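Cleaning Plastic Kitchenware and Play Food Without Clouding It
By Flora Carnegie
November

We use cookies to remember your settings. Accept | Manage

The method below covers light plastic items that collect a greasy film in storage: plates, cups, small colanders, condiment bottles and toy food. It needs a sink, a bowl, dish soap, white vinegar, a soft brush and two cotton towels.

Check each item for a care mark on the underside. If there is none, wash by hand in warm water and keep it out of the dishwasher. Thin translucent plastic can warp on the lower rack, and a warped plate will rock on a flat table from then on.

1. Sort by shape. Flat pieces go in one group, open vessels in another, and anything perforated in a third. Keep capped bottles separate.

2. Fill the bowl with warm water and one teaspoon of dish soap. Submerge the flat pieces for five minutes, then wipe both faces with a soft cloth. Do not use a scouring pad. The scratches hold grease and show up on tinted plastic as gray haze.

3. Wash cups next. Run the brush around the inside wall, then along the joint where the handle meets the body. Residue in that joint is the usual source of a sour smell.

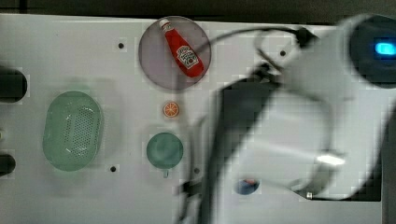 4. Turn the colander over and brush the holes from the outer face first, so that trapped starch is pushed back the way it came. Rinse from the same side. Hold it up to a window and repeat on any holes that remain blocked.

5. For a ketchup bottle, close the cap and wipe the outside with a damp cloth. Work from the base toward the cap. Do not soak a bottle with a paper label. Dried sauce under the lip of the cap comes off with a cotton swab dipped in warm water.

6. Wipe toy fruit and other play food with a barely damp cloth. Hollow pieces with a seam should never be submerged, as water enters at the seam and does not drain.

7. If a white film remains, mix one part vinegar with three parts water, apply for 2 minutes and rinse. Film that survives two applications is wear in the surface and will not wash off.

Dry everything on a towel with space between the pieces. Stand the colander on its long edge and turn cups upside down with one side of the rim propped on a folded cloth. Stack only when fully dry.

605 shares | 2 comments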